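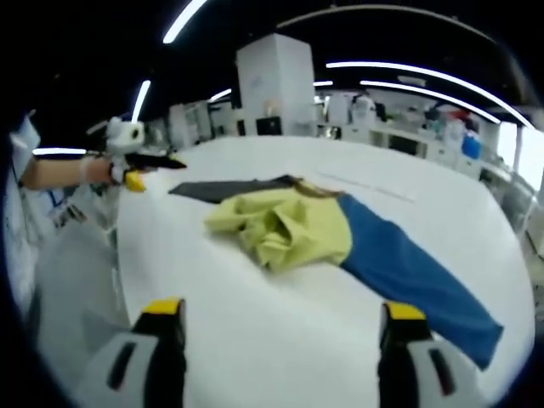

Hurinport Military History Book Circle
Minutes of the meeting of 2024-03-24

In the chair: Simão Bragança. Apologies were received from the member who has our copy of the river gunboats book, as they were last time.

1. Minutes of the previous meeting
Agreed, after the word "heated" was changed to "lively" in the paragraph on rivets.

2. The Plondevell reprint
The chair reported that the reprint of the Bañuelos study of armoured trains is at the printer's. It will run to 300 copies. The fold-out plan of the gun wagon will be kept, although it adds 2 pounds to the cover price and no member has yet managed to fold it back in. It was asked whether the index would be corrected. The chair said it would be looked at. The member who asked wished it recorded that this was also the answer in May.

3. Library
The catalogue now stands at 1564 titles. Shelving is still by country, then by wheels or tracks, and half-tracks continue to be a matter of conscience. A proposal to give them their own shelf was put to the vote and lost by two. The proposer accepted the result and then spoke for a further ten minutes. 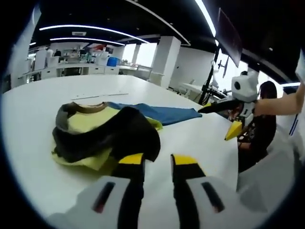

It was noted that the railway guns have drifted in among the coastal artillery again. Whoever is doing this is asked to stop, or at least to do it in alphabetical order.

4. Talk on the Muvutau depot
The draft of the talk on wartime tank repair at Muvutau was discussed. Members liked the section on spare track links and thought the section on paint could lose a page — perhaps all of its pages. The speaker will keep to forty minutes. The chair will sit near the light switch.

5. Sales table
Takings were fair. The two-volume work on bridging tanks came home with us once more, volume two slightly more tired than volume one. Agreed to drop the price and to stop describing it as rare.

6. Any other business
A letter was read from a gentleman who believes his shed stands on a buried armoured car. He has not dug. He would like us to dig. The chair will write back warmly and promise nothing.

Subscriptions are due before the next meeting, in May. Two members paid on the spot and asked for receipts. Simão to buy a receipt book.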